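Finding and Fixing Intermittent Dropouts on Cabled Hand-Held Grippers

By Renata Quezada
6 min read
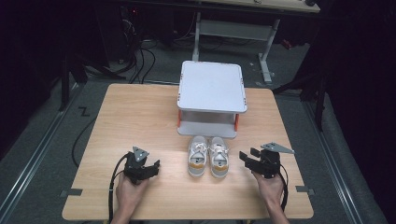
An intermittent dropout is a fault where the gripper stops reporting its jaw position for a moment and then comes back without an error. On our Drullico pairs it showed up as a flat spot in the jaw trace, often 300 milliseconds long, while the hand kept moving. In August we lost most of a morning's work to it before anyone looked at the plots. The task makes a difference. With a pair of sneakers in front of a two-tier platform, both hands have to come in from below, and the black cable on each gripper gets bent and dragged along with them. If a cable is going bad at the base of the handle, a job like that will bring it out.

You need a spare cable you trust, a roll of tape, and the live plot open in Zorkau or whatever you record with.

1. Stop recording and keep the bad files. Rename them so they don't get mixed in with the good ones. You will want them later to compare.

2. Look at both jaw traces over the same stretch of time. If they go flat together, the trouble is upstream, in the hub or its power supply. Skip to step 6. If only one goes flat, carry on.

3. Set both grippers down and leave them alone for 900 samples. A clean trace at rest means very little, but a dropout at rest points to the connector at the computer end.

4. Pick up the suspect gripper and hold the jaws half open. With your other hand, bend the cable gently where it leaves the body, first one way and then the other. Watch the plot. Do the same every few inches down the cable. Don't yank it. I pulled the shield loose on a cable that way and ended up with two faults.

5. Swap the left and right cables and repeat step 4. If the fault moves with the cable, throw the cable out. If it stays with the gripper, the socket inside the handle is loose and the unit has to be opened. On ours, unit 402 had a cracked solder joint on the socket — it looked fine until I pushed on it.

6. For a fault on both sides, plug the hub into a different supply and record again. Our Iturra hub dropped both channels whenever its adapter was shared with the lights.

7. Once the part is replaced, run the full task with the cables routed the way you normally route them. I run 876 samples per hand and accept no flat spots at all.

To keep it from coming back, leave a loose loop below each handle and don't tape the cable within a hand's width of the gripper body. Check the loop again whenever a different person takes over.

14 comments
Share (9)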